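Why Is Snow White When Water Is Clear?

My niece Stella asked me this one at breakfast, with her spoon in the air and milk running down her wrist. I told her I'd get back to her. Then I spent most of the afternoon reading, and now I want to tell everybody! 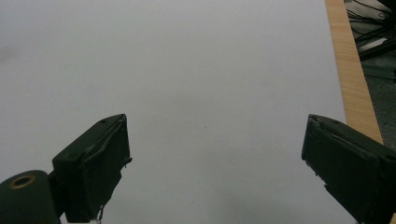 So, the puzzle goes like this. Snow is made of ice. Ice is frozen water. Water has no color, and an ice cube from the freezer is see-through, or close to it. Pile up a whole yard full of frozen water, though, and you get something so white it makes you squint. Where does the white come from? There's no paint up in the clouds. I checked.

First we need to talk about light

Sunlight looks plain, but it's really a mix of all the colors in the rainbow, traveling together. When you see a rainbow, raindrops have spread that mix out so you can look at the colors one next to another.

Things have the color they do because of what happens to the light that hits them. A red apple soaks up most of the colors and bounces the red part back to your eyes. Grass soaks up a lot of the red and blue and bounces back more of the green. A black sweater soaks up nearly everything (that's also why it gets so toasty in the sun).

And white things? White things bounce all the colors back, mixed up together, without keeping much for themselves. Paper does it. Salt does it. Snow is really, really good at it.

What happens inside a snowbank

Now picture one snowflake. It's a tiny crystal of ice with lots of edges and flat sides, and often it has 6 little arms. If you catch one on a dark mitten and look fast, you'll see that it's mostly clear, like a bit of glass.

When light gets to a piece of clear ice, most of it goes through, but a little bounces off the surface. It does that going in, and again coming out the other side. One snowflake doesn't bounce much. But a snowbank is made of more flakes than you could count in your whole life, all heaped up every which way with air in the gaps. The light bounces off one, bends through the next, bounces again, gets turned around, and keeps going like a pinball. After all that, most of it comes back out of the top of the snow. All the colors get bounced pretty much the same way, so they come out still mixed together. Mixed-together light is white!

An ice cube is different. It's one solid lump, with no crowd of edges inside, so light goes more or less straight through. If your ice cubes have a cloudy patch in the middle, that's mostly tiny air bubbles, and the patch looks white for the same reason snow does.

Try it yourself

You need 2 ice cubes, a dark plate, a strong plastic bag, a dish towel, and a grown-up with a rolling pin. Put one cube on the plate and leave it alone. Put the other one in the bag, wrap the bag in the towel, and have your grown-up smash it until it's in very small bits. Tip the bits onto the plate next to the whole cube.

Same water, same freezer, and the smashed pile looks a lot whiter. Stella did this one three times and then ate the results, so use a clean bag.

You can do the same trick with sugar. Look at one big clear crystal of rock candy, then look at a spoonful of ordinary sugar.

Is snow always white?

Nope! Deep snow and old packed ice can look blue. Ice does soak up a tiny bit of light, and it takes more of the red than the blue. In a thin layer you'd never notice. But if the light has a long way to travel, enough red goes missing that what's left looks blue. That's why glaciers and deep holes in the snow can have that pretty glow.

Snow can even be pink. On some mountains, tiny living things called algae grow in the snow in late spring and summer and turn it the color of watermelon. Please don't eat that kind.

My friend Oduor Lema asked me next why polar bears look white, and their hairs are see-through too, so I think you already know part of the answer.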